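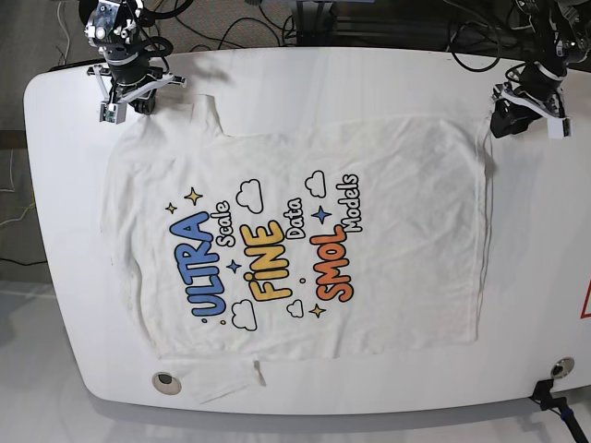 Overhead view, both grippers at the top edge of the shirt.

Two-arm shirt folding: should I keep the demos where I fumble the first grab?

Asked by Lamduan Siriwan in Teleoperation and demos

I'm recording demonstrations for folding a t-shirt with two arms. I drive them by remote control with a pair of leader arms. The shirt starts flat on the table, graphic side up. Each gripper takes a corner, then I lift and fold toward the other side.

So far I have 38 episodes. In 12 of them one gripper closes on nothing or slides off the fabric and I have to go back for it. The fold still gets done, just slower. The table is glossy and the cotton sits very flat on it, so getting a fingertip under the edge is the hard part.

Do I delete those 12, trim them, or leave them in? Also, should I smooth out every wrinkle before I start recording? At the moment I give it one pass with my hand and go.

Using the Gruvier recorder with its default settings, if that matters.

3 answers

Kadri Kazlauskienė (accepted)

Leave most of them in. If every demo has a perfect first grab, the policy has never seen what to do after a miss, and it will miss. Ours used to close on air and then carry on with the fold holding nothing.

What I would delete is any episode where you stop and think. Long pauses with the arms hovering teach it to hover. Watch the 12 back at normal speed and throw out the ones where you sat still for more than a couple of seconds. Don't cut the pause out of the middle, the arm positions will jump.

For the grab itself, press down lightly a little way in from the edge, then close, so the cloth bunches up between the fingers. Trying to slide under a flat hem on a slick table is slow even when you're good at it. Do it the same way on both sides.

Wrinkles: stop smoothing so much. Turn the shirt a bit, shift it, leave a sleeve folded under sometimes. 38 is a small set. We were at 1,180 before two-arm folding was dependable, though that was with several different shirts. You will get something that moves sensibly well before that.

srithong

Delete all the bad ones. Garbage in garbage out.

Comment from Kadri Kazlauskienė: A miss followed by a good regrab isn't a bad episode. A miss where the fold also comes out wrong, yes, delete.

ukus

Agree with the first answer on keeping the regrabs. Two more things.

Check the delay between your leader arms and the robot. I had a lag I'd stopped noticing and it made me close early on one side. Half my missed grabs went away when I moved the camera streams to a different USB port.

And hold back 10 episodes that you don't train on. Pick them before you look at any results, and make sure a few of the fumbled ones are in there.

I don't know the Gruvier defaults. Check whether it records the leader positions or only the follower. You want both.

Comment from Lamduan Siriwan: It was only saving the follower. Changed that now, so I guess I'm re-recording anyway. Kept the old set in a separate folder. Will try the press-then-close grab on Tuesday.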